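Kowalczyk Bin-Picking Study - Set-up Guide
Section 4: Building the simulated cell and running your first trials

October
By the Warkwood sim group

Okay, you've got Visteo installed and the example project opens without errors (if it doesn't, go back to Section 3, I'll wait). Now we get to the fun part. What we want to find out in this study is whether a grasp policy does better when the renderer draws shiny metal and shadows for it, or when everything is plain flat gray. So the cell has to look a bit messy in the right ways, and it has to be the same cell every time.

4.1 Load the cell

1. Open the scene called hirstead_bin and let it finish loading before you click anything. On my laptop that takes 54 seconds, and the window looks frozen for most of it.
2. Check that the arm is on its base at the table and that the round bin is in reach.
3. Turn shadows ON. The flat-gray runs come later and have their own settings file.
4. Jog the arm down until the gripper is inside the rim, then stop.
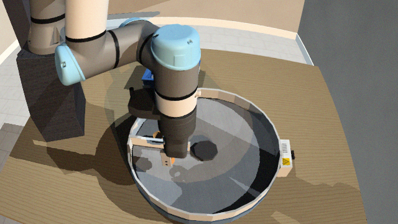 5. Save that pose as "low_start". Every trial begins from it, so please don't save over it later with something you like better - I did that once and had to throw out a whole afternoon of runs.

Note: if the arm jumps when you press Play, your joint limits didn't load. Close the scene without saving and open it again.

4.2 Set up the views

We record from more than one camera, and the policy is trained on all of them together. The side view is mostly for us humans. I use it to see if the elbow is doing something silly, which you really can't tell from the wrist.

6. Add the side camera from the Views menu and drop it low, a little under the height of the tabletop.
7. Pull it back until you can see the base and the top joint together.
8. Lock the view. There's a tiny padlock next to the name.

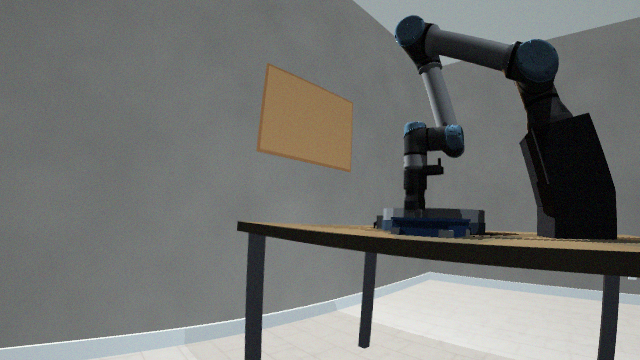
Side view from below table height, arm bent over and down to the tabletop.

9. Add the wrist camera. Leave its position alone! It's tied to the gripper, and nudging it even slightly means the old training data no longer matches.

Caution: don't rename the views after you've started recording. The log reader goes by name and will skip anything it doesn't know, without telling you.

4.3 Check the reflections

This is the step people rush, and it's the one the whole comparison hangs on. Metal in the wrist view can mirror the arm back at the camera, and in our early tests the policy would sometimes chase a reflected finger instead of the part. Pretty funny the first time, less so by run 70.

10. Switch to the wrist view and set Reflections to High.
11. Move the gripper slowly from side to side. A reflection should shift as you move. If it stays put, it's baked into the texture and you have the wrong material file.
12. Grab one still and keep it with your run notes.
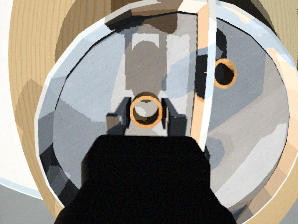

Wrist view with reflections on; the arm and fingers show up in the metal disk.

13. Set Reflections to Off, go back to "low_start" and grab a second still from the same spot.

4.4 Run the short test

14. Run 2 trials with reflections on and 2 with them off, using the same random seed for each pair.
15. Open the log and make sure all 4 are listed. A missing one usually means Visteo was still writing when you closed the window.
16. Compare the grasp points in each pair. In our runs the reflections-on policy started out worse and then caught up after more training, but don't expect to see that from a test this small. You're only checking that the numbers land in the right columns.

Note: the success score is counted at the end of the lift, before the arm moves away. If you want to score the drop-off too, that's a separate switch, and I'd leave it off until you've done Section 5.

Related sections
Section 3: Installing Visteo
Section 5: Full trial runs and scoring
Section 6: Flat-gray settings file
Fixing a frozen log reader

Last updated: October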